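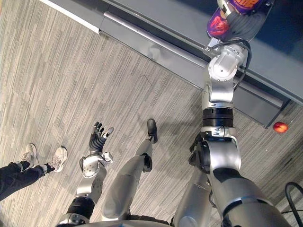

Paju's two arms, with the gripper up at the table and the hand open over the carpet.

Jun 19, 2024, by Yaw Gbeho
Last updated: 3 days after first posting (two spellings fixed, bus number added)

I've wanted to get over to the Faduris workshop in Clillon ever since Urmas Zariņš posted his first knee joint on the members' list in May, and I finally made it! Take the 17 bus to the end of the line and walk back past the tire place. The door code still works the way it always did (push hard on the last digit).

Paju is a full humanoid, legs and all, built by people with day jobs. There are 18 members on the project list, and I met five of them. I had expected a pair of legs bolted to a stand and a lot of big talk about next year. What I got was a complete machine with silver shells on the legs, black feet, and two arms that don't match at all.

The arms were my favorite part. The right one ends in a gripper with padded fingers and the left one ends in a proper hand, with segmented fingers and a thumb. Urmas told me they argued over it for weeks. One group wanted two hands, the other wanted two grippers and a working robot before winter, and in the end they built one of each and agreed to see which gets used more. So far the gripper is way ahead. The hand is gorgeous, though, and I could have stood there all evening asking about tendons.

We talked a lot about cable routing, which I know sounds dull, but if you've ever built an arm you'll understand. Every joint you add wants slack on one side and hates it on the other. The current plan is to leave loops on the outside until the wrist stops changing, then tuck everything away in one go. I did the same on my little desk arm and regretted it, and said so, and was told very kindly that my desk arm has three joints.
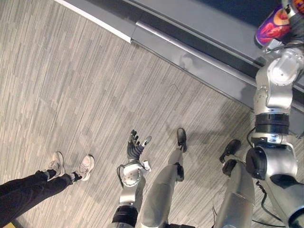 Picking things up is what they practice most. Urmas likes ordinary groceries for it, and he has strong opinions on packaging: a can is easy to hold and hard to set down straight, a bag is the other way around, and fruit rolls. The log is a Brasico spreadsheet someone set up years ago for tool loans, now with a second tab for grasps. They want 100 good ones in a row before they change the fingers again. I asked what counts as good and got three different answers, so that may take a while!

Other bits I scribbled down: the shells are much easier to get off than they look. The ankle is on its third design. Covers for the elbow screws are wanted, if anyone has a printer free.

I'm going back next month with my bearing press and a bag of M3 screws. If you'd like a ride from the station, write to me through the list before then. I have room for two people, or one person and a robot leg.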